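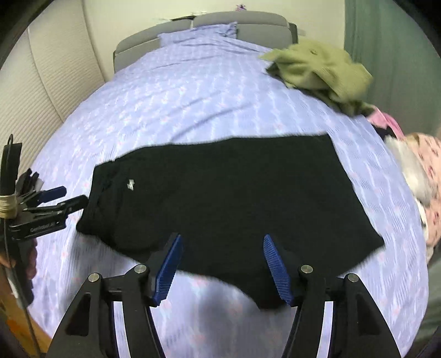

Maysoun Sabbagh
Textile Care Lead, Folwood Laundry Services

Dark Garments: Frequently Asked Questions
Last updated Saturday, October 6, 2018

Which garments count as dark?
Black, navy, charcoal, bottle green and any print where one of those colours covers more than half the outer face. Denim is handled as a separate category at both our Nitstead and Aoun counters.

What temperature do you wash at?
Dark cottons and cotton blends are washed at 30 degrees. Work uniforms with grease or food soiling are washed at 40 degrees unless the care label gives a lower limit. The care label takes precedence over anything written on the order form.

Why has my black shirt turned grey or brown?
Three causes are common. Surface fibres break through abrasion and scatter light, so the cloth looks grey although the dye is still present. Detergent residue leaves a pale film, mostly in hard water. True dye loss tends toward brown or rust and is often the result of chlorine or prolonged sun. Residue can be rinsed out. The other two are permanent without re-dyeing.

Do you re-dye?
No. We forward re-dyeing work to Gindix on request. They quote separately and the turnaround is 19 days.

Should garments be turned inside out before drop-off?
Yes, if they have a printed, flocked or heat-applied logo. Embroidered badges can be left facing out. Close zips and empty the pockets.

Can a heat-applied logo be ironed?
Not directly. Press from the reverse side on a low setting with a cotton cloth between the iron and the garment. Do not use steam on a logo that has begun to lift at the corners.

Does vinegar set the dye?
It does not. Household vinegar has no fixing effect on the reactive dyes used for most cotton. It can help remove alkaline residue in the rinse, and any improvement in colour comes from that.

How should fleece and other soft knits be dried?
Flat or over a wide rail, out of direct sun. Tumble drying on low is acceptable for polyester fleece. Remove it while slightly damp and smooth it by hand. Fold it once it is fully dry.

What about lint?
Wash dark items apart from towels and flannelette sheets. Lint already on the cloth comes off more easily when the garment is dry.

What does the dark wash service cost?
A single bag of up to 40 litres is charged at the standard rate. Regular customers can buy a prepaid card for $99, valid until the end of March.

How do I report colour damage?
Keep the docket and bring the item back unwashed within seven days. Ask for form 471. Claims are assessed by Aliki Gkikas at the Nitstead counter, Tuesday to Friday.

See also: Wool and Silk, Stain Removal, Denim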